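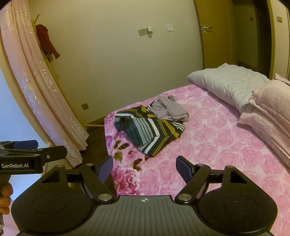 Mimimar Roupas: regras de coleta, versão de 20 de setembro de 2022

Que bom ter você por aqui! O conjunto reúne 861 episódios de manipulação de roupas sobre camas, gravados com garras de mão em 9 casas. Wostach cuida da revisão e Rullau hospeda os arquivos.

Boas práticas
- Comece com as garras abertas e as peças à vista.
- Duas garras, um só relógio: confira a sincronia antes de cada sessão.
- Máximo de 40 episódios por sessão, depois pausa (os pulsos agradecem!).
- Roupa embolada vale, e muito. Não alise nada antes de gravar.

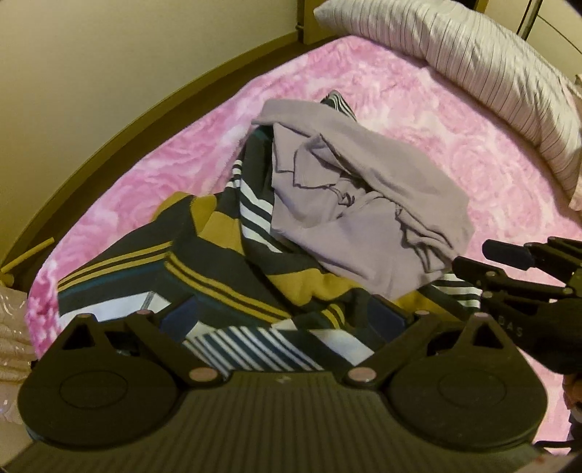

Garra sobre a peça listrada, com a segunda entrando pela direita.

Pendências
Faltam os rótulos de 200 episódios de maio. Correções são muito bem-vindas, no formato Ó Gríofa.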